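Home Storage Desks Seating Lighting Reviews Contact

Monus 3000 metal lockers – review after a lot of slamming

Last updated: June

Quick one, typed up between other jobs. The Monus 3000 is a gray metal locker bank, keyed doors, sold through Yordanov (office and workshop supply). We bought ours for the shared room at Mimia, where people had been leaving their stuff on windowsills and under desks. Paid $596 plus $58 delivery. 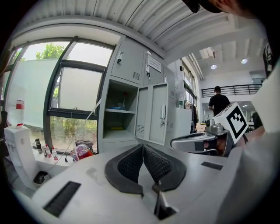
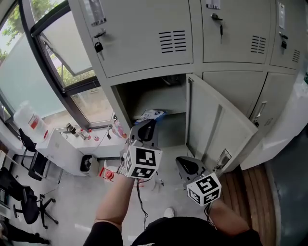 Price first, that's what people email me. $596 is in the middle for a keyed steel-type bank. Cheaper ones exist and I've used them, doors like baking trays. More expensive ones exist too and mostly you pay for a combination lock. The Monus gives you a plain lock on each door, and the keys live in the locks until somebody claims one, so from across the room you can see which doors are up for grabs. Key in the lock, nobody's taken it. Works well enough that we dropped the sign-up sheet.

Delivery

Came on a pallet, driver put it inside the front door and left. Fair enough, that's what I paid for. The next size of delivery service (they bring it to the room) was more and I was being cheap. Regretted it by the elevator. If you have stairs, pay for the better delivery. If you have one flight and strong friends, still pay.

Packaging was fine. Cardboard corners, plastic wrap, more plastic wrap. One corner of the carton was crushed, no damage underneath. Keys were in a bag taped inside one of the doors, which meant that door had to be the one left unlocked, and there was no note saying which. I tried them all. It was the last.

Setup

Not much of it. Body arrives assembled. You level the feet, screw it to the wall, sort the keys, done. Took me an afternoon but most of that was the wall. Ours is old plaster and the supplied plugs were useless in it, they just spun. Bought better ones at the hardware store.

DO screw it to the wall. An open door with somebody's gym bag hung off it is a lot of leverage. The instructions mention this on the back page in small type. Should be on the front.

Leveling matters more than you'd think. Floor in that room is shiny and looks dead flat and isn't. Before I adjusted the feet, doors at one end swung open by themselves and doors at the other end swung shut. Few turns with a wrench and they stay where you leave them.

Doors and hinges

Good. Better than I expected at the price. Doors open wide enough to get a box in without twisting it, and the hinge side doesn't pinch fingers, which our old ones did, constantly. There's some flex if you grab the top corner and pull. Don't do that then.

Noise is the main complaint. It's metal, it clangs. People here shut a locker door like they're leaving an argument. I stuck felt dots on the inside of the door edges and it took the worst of it away. Monus could put rubber bumpers in at the factory for pennies. They have not.

The handle is a simple upright one, easy to hook with a finger when your hands are full. No complaints about it. Nothing to snap off.

Locks and keys

Mixed. Locks turn smoothly now. A couple were stiff out of the box and needed a puff of graphite. Don't use oil, it collects dust and in a few months your back where you started.

You get 2 keys per door. Label the spares THE DAY THEY ARRIVE. I did not. Spent a whole lunch matching spares to doors, and the number stamped on the key is so faint I had to use my phone light. The black plastic heads are comfortable and easy to find in a bag, but they're all the same black, so once a few people have theirs out on a table it's a lottery. We put a dab of nail polish on ours.

Leaving keys hanging in the locks does have a downside: they stick out. Walk past close with a loose sweater and you'll catch one. Bent one that way already, straightened with pliers, still works. If your corridor is narrow I'd think about it.

A lost key costs more than it should, and Yordanov takes a while. Ordered a replacement, waited, emailed, waited, got it. The person on the phone was nice. Just slow. A master key is a separate order and you have to ask, it isn't on the product page. Ask. The first time somebody goes home with a key and a colleague's lunch is behind that door you'll want the master.

Ventilation

Slots in every door. Simple punched slots, no filter or anything. They do help. Damp jackets go in, and the smell the next morning is tolerable. I would not put wet boots in there and expect miracles. Dust gets in through the slots too, not terrible, wipe it out now and then.

One thing I like, you can sort of see a light through the slots if someone leaves a phone on in there. Has saved a few "where's my phone" panics.

Inside space

The compartments are decent. Lunch, a sweater, a bottle, small tools, a packet of whatever. Not a suitcase. Not a motorcycle helmet plus a bag, somebody tried, picked the helmet. Shelves are handy for small stuff that would otherwise end up in a heap. Edges inside are folded over, I ran a hand along all of them and didn't get cut. The old lockers drew blood more than once so this was a real test as far as I'm concerned.

It is dark in there though. Gray on gray, and anything pushed to the back turns into a shadow. Light-colored shelf liner helps. So does not shoving things to the back, but good luck.

Round things roll. Bottles, tape, batteries. There's no lip at the front of the compartment on ours, so open the door on a bad day and something comes to meet you. Non-slip liner fixes this as well. Honest advice, buy a roll of liner with the lockers and be done.

Label holders

Small ones on the doors. Good idea, fiddly in practice. The card has to be cut just right or it slides out or jams. I printed names on normal paper first and they curled. Thicker card is better. Half our people never bothered and just know which door is theirs.

If you need to put up anything bigger, tape sticks to the doors fine and comes off clean if you don't leave it for a year. Magnets hold too. We had a takeout menu up there for a while.

Finish

Light gray, matte-ish, very office. Not pretty. It goes with everything by going with nothing. Picks up scuffs at bag height and fingerprints by the handles, both come off with a damp cloth and a drop of dish soap. One deeper scratch near the floor from the vacuum, that's permanent. Monus sells touch-up paint, supposedly, Yordanov didn't stock it when I asked.

No rust so far. Room is heated and dry so that doesn't prove a lot. Wouldn't put these in a garage or by a pool without checking first.

Versus the Inen

People ask. Inen makes the other one in this price range, and I had a small bank of those at a previous place. Short version:

Inen doors are thinner and louder. Locks about the same feel, keys nicer (numbers you can read!). Inen comes flat, so it's easier to get upstairs and a real pain to put together, plan a whole day and two tempers. Inen also has a color choice, Monus is gray or gray. If you're on an upper floor with no elevator I might go Inen just for the boxes. Otherwise Monus.

Stuff I'd change

Rubber bumpers on the doors. Key numbers stamped properly. Wall plugs that work in an actual wall. A small lip on the compartments. Coat hooks, there's nothing to hang a jacket from and the stick-on ones I added keep dropping off.

Who it suits

Shared studios, workshops, small staff rooms, after-school clubs. Anyone with people coming and going who need a door and a key for the day. If you're storing anything really valuable, no, get a safe. A locker like this stops borrowing. It won't stop a crowbar.

Not for a home hallway either unless you're into the look. Some are. I've seen the plants-on-top thing and it's okay.

Would I buy again

Yes, with the better delivery and a roll of liner in the same order. The felt dots too. The $596 was fine for what it is. Windowsills are mostly clear now, under the desks less so.

Edit: someone wrote asking if the doors can be swapped to open the other way. No. Hinges are fixed, I checked. Look at which way they swing before you pick the wall, and leave room at the hinge end or the last door hits whatever's next to it. Ours misses a radiator by a finger.

Second edit: Yordanov now lists the master key on the product page. Took them long enoguh.

Contact us | Copyright, all rights reserved | Back to top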